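Brostik opens orders for tabletop sorting kit aimed at schools and small labs

Brostik has begun taking orders for the Ivham, a tabletop robot arm kit sold with a set of practice tasks and a year of software updates. The first units are due to ship in February, starting with customers who signed up during the trial period.

The kit is meant for training rooms, community colleges and small research groups that want a working arm without paying for an industrial cell. It comes with the arm, a controller, a power supply, a mounting plate and the task software, which the company calls Hidayat. Buyers supply their own computer and their own table, although Brostik will sell a stand separately later in the year.

Pricing has been set in three levels. The arm can be rented for $313 a month with service included, or bought outright under a purchase plan that the company quotes on request. Schools ordering more than one unit get a lower rate. A deposit of $87 holds a place in the queue and is taken off the first invoice.

Most of the interest so far has been in the software. Hidayat lets a user type a short instruction, such as moving one block next to another or pushing a group apart, and then runs the arm through the motion at low speed. A person can stop it at any point and type a correction, and the session is saved so it can be replayed or edited. Brostik says the library that ships with the kit holds 800 recorded tasks, nearly all of them done with simple shapes on a flat surface.

Sirngate, a training center that had an early unit for a semester, used it in an introductory automation course. Its written review is mostly positive. Setup took an afternoon, and students with no programming background were running their own instructions by the second class. The review also points out some weak spots. The arm has to be calibrated again whenever the table is moved, and the emergency stop cable is too short for a room where students stand on both sides of the bench.

The center also found that wording mattered more than expected. "Put the blue one by the green one" could be read in more than one way when there were two blue blocks on the board, and the class spent a good part of one session rewriting instructions until the results were the same each time.

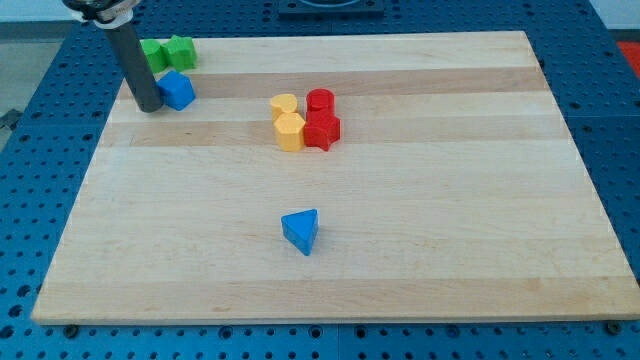

Brostik says a longer cable will be in the box when the kit ships, and that trial customers will be sent one at no charge. Recalibration will stay a manual step for now. An update planned for the spring is supposed to shorten it - the company has not said by how much.

The kit is covered by a one-year warranty on the arm and controller. Wear parts are not included, and replacements are ordered through the same account used for updates. Rental customers can swap a faulty arm for a working one, with shipping paid by Brostik in both directions.

Orders are being taken through the company's website. Shipping outside the United States is not offered yet.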